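Biswood swaps old medicines for new habits

The Biswood community hall was busier than usual one morning in April, when neighbors from both sides of Dawber Street came by with shopping bags, shoe boxes and cookie tins full of things from the backs of their bathroom cabinets. By lunchtime 821 expired or unwanted packets and bottles had been handed over for safe disposal, well past the 4 boxes the organizers had set out to fill.

"I thought we might see 50 people if the weather was kind to us," said Rhea Malabanan, the retired pharmacist who came up with the idea over the winter. "We had 100 through the door, and quite a few of them stayed for tea and a long chat, which made me very happy."

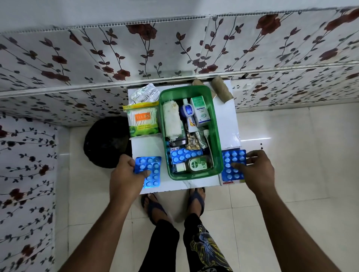 Drevden Pharmacy is taking the collected medicines for proper disposal, and its manager, Azlan Pillai, spent most of the morning answering questions about what is still good to keep and what ought to go. His advice for home is simple enough – go through everything twice a year, check the dates, and never pour leftovers down the sink. He is also fond of spreading it all out on a table before deciding, with the first-aid supplies gathered in one tray and the medicines set down around it, so that nothing gets forgotten at the bottom of a drawer.

Rohani Lumbantobing brought in her late aunt's collection, some of it older than her own children, and went home with a clean box and a printed checklist.

A second collection is planned for the fall. Until then, Drevden will accept unwanted medicines at the counter until 4 p.m.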